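Robot Learning from Demonstration
Handout 6: What a demonstration is worth
Instructor: Samah Ghoneim
8 min read

Last time we ended on the claim, repeated in nearly every paper on the reading list, that showing a robot a task is easier than programming it. I want you to treat that claim with suspicion. Easier for whom, and counted how?

There are two usual ways to show the task. In hand guiding, you take hold of the arm and move it. In remote control, you sit at a screen with a controller and the arm follows. Hand guiding feels natural but needs a real arm that gives way when pushed. Remote control also works in simulation, where a dropped block costs you a reset and a few seconds. That is why our lab exercises use it, and I would not read much more into the choice.
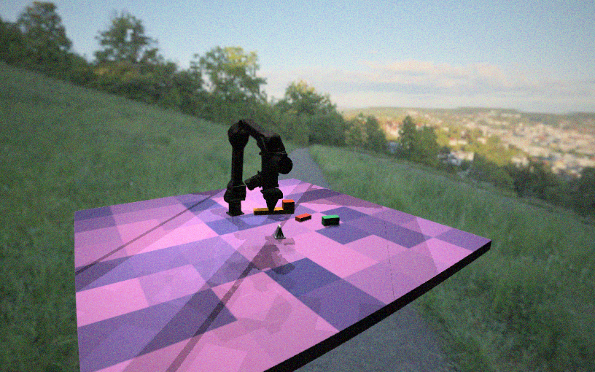 Fig. 1. Simulated tabletop with blocks and a cone, gripper above the long bar.

Consider what the operator has to decide before closing the fingers on a bar like this one. Where along its length? At what angle? How low? A person settles all of it without thinking, and settles it differently the next time. The learner gets the motions and none of the reasons. If Ivar grips near the middle and Nabila grips near one end, a simple policy trained on both may aim for a point between them that neither would have picked.

The Ellmont set, which you will use for the assignment, has 1,202 demonstrations. That sounds like plenty. Then look at who made them: 13 operators, one of whom contributed 207. Ask yourself whose habits the policy is going to learn. Ask also what happened to the failed attempts. They were removed before release, so the learner never sees anyone recover from a bad grasp – and recovery is most of what it will need once it drifts off course.

A second problem is the view. The operator may be working from a wide view of the table while the policy gets a close one from the gripper, or the other way around. If the person acted on something the policy can't see, no amount of extra data fixes it.

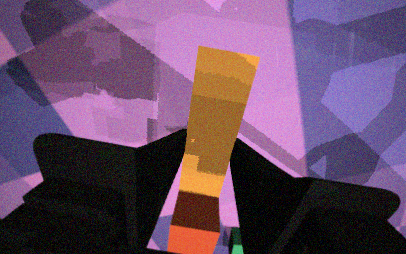

If remote control is so awkward, why not always guide the arm by hand?
Hand guiding puts a person's arms and body in the camera views, and they won't be there when the robot runs alone. It also needs a physical arm, and it gets tiring well before you have enough data.

For the assignment, record 60 demonstrations and keep the bad ones. Train once on everything and once on the clean runs only. Report both results, including the one that spoils your argument. "It looked smooth" is not a result.

Reading: Wendt, course notes, section 4. Skip the sales talk at the start.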